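Review: Forus, a points and rewards app for small teams

4 min read

Friday, April 21, 2023

Forus is a web app that puts points, levels and a weekly leaderboard on top of ordinary office tasks. I run a support team for a flooring wholesaler, and we used it from the middle of February until last week.

Setup took an afternoon. You list the tasks, give each one a value and decide what the points can be traded for. Our most popular reward was an early finish on a Friday, priced at 400 points. A coffee voucher was cheaper and hardly anyone bothered with it.

The leaderboard was fun at first, but the same person stayed on top and the rest stopped looking. Switching to team goals fixed most of that. The setting is buried under Admin, then Seasons, and it should be the default.
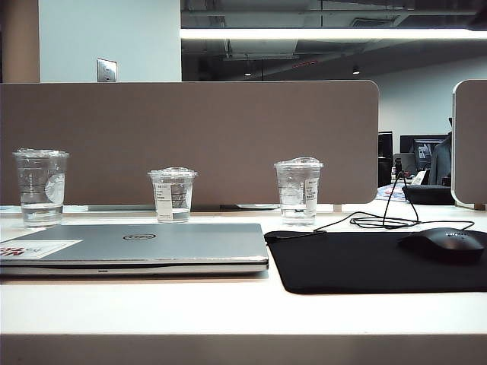
Three lidded cups on a white desk.

What I liked best was the quest builder. You can string small jobs together, so clearing out old tickets becomes a chain with a badge at the end. Our ticket backlog dropped by some 4 per cent, which I wouldn't put down to the app alone.

The phone version is slow and logs you out without warning. Reports only export as PDF, so I had to retype the totals into our spreadsheet. I also tried Unum, which has better reports but no team mode and a duller colour scheme.

Support was good. I wrote twice and got a useful answer the same day both times.

I'd recommend it for a group of ten or so with a manager willing to adjust the values every few weeks. Larger offices should ask for a longer trial first.

Rating: 3 out of 5

Kobe Vermeulen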